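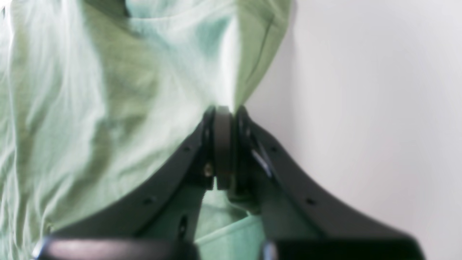
Stories > Work > Repairs and Alterations

Twelve Hours a Week at the Mending Counter

The owner of the alterations shop on Coppens Street in Draddale opens at 7 in the morning and spends the first hour with the door locked and the phone off the hook. "That's when I do zippers," she says. "I can't do a zipper and talk."

She learned to sew at Sestel, the uniform maker that used to run two shifts on the edge of town. She set sleeves there for nine years. "You had a target of 90 pieces before lunch. If the thread broke, that was your problem."

When the plant cut back to one shift, she rented a former shoe repair shop with 216 square feet of floor and a front window that still leaks. The first month she took in 11 jobs. Now she handles almost 200 in a busy month, and May is the worst because of proms and graduations.
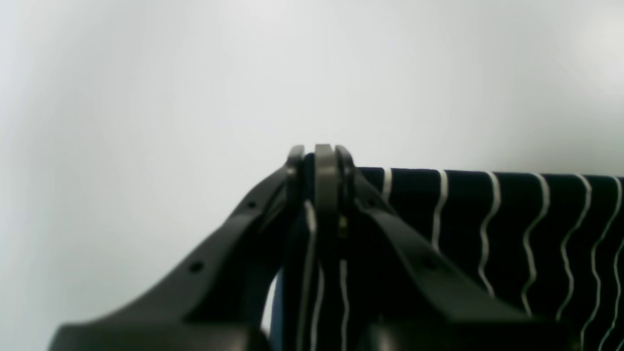

Hems make up most of the work. She charges the same for a pair of work pants as for a pair of dress pants, and some customers argue about it. "They think cheap pants should be a cheap hem. It's the same hem. Sometimes the cheap ones take longer, the legs don't match."

She turns down leather, wedding dresses with beading, and anything that hasn't been washed. The last rule is on a card by the register. She has had to point to it more than once.

Knit shirts are a sore subject. People bring them in with small holes near the waist and expect the spot to vanish. "I can close it. You'll see it if you look. I tell them that before I take the money."

Her main machine is a secondhand Cleltaseo she bought from a closing school. It needed a new belt and a motor brush. She also keeps a spare head under the counter for parts, and she uses it – the bobbin case in the working machine came out of it last winter.

Asked if she would hire someone, she says she tried. One person stayed a summer and was good at buttons. "I'd take somebody for 12 hours a week. I need a person for the counter, so I can sit down and sew. I don't have enough for full time and I won't pretend I do."

Her evening class at the library takes eight people and costs 100 dollars for the term. Most of them want to learn how to shorten curtains. She starts them on a straight seam anyway and makes them rip it out.

On Saturday she closes at noon. The pickup rack was full when we left, and she was looking for a ticket that had fallen off a coat.

Recent in Work
The last key cutter on the west side
What a school bus driver does at 10 a.m.
Buying a bakery from your boss
A night with the Draddale road crew

Stories | Places | Work | Letters | About | Contact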